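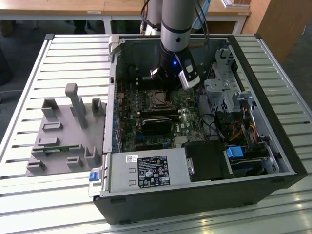
Cendau talks - notes, Thursday slot, 16 min max

Open with the border. Stosivham closed 6 crossings in October, no warning. Pause.

1. What Cendau wants
- transit rights, grain first
- prisoner list, 281 names. Say the number twice
- dont get into the gas dispute 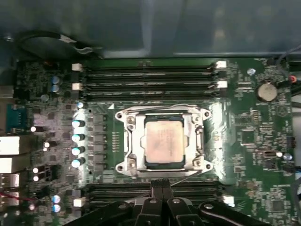

2. What Stosivham can give
- monitors yes, troops no
- 8 month truce extension, maybe longer if the port stays open
- skip teh history, they know it

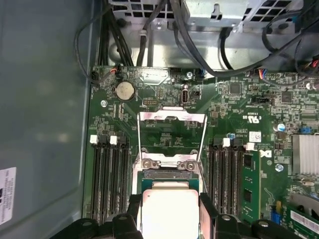
Server board, inside the chassis

3. Where it goes next
- second round in Skonenton, agenda still not agreed
- sanctions - expect a question, keep it short
- end on the prisoners, then take questions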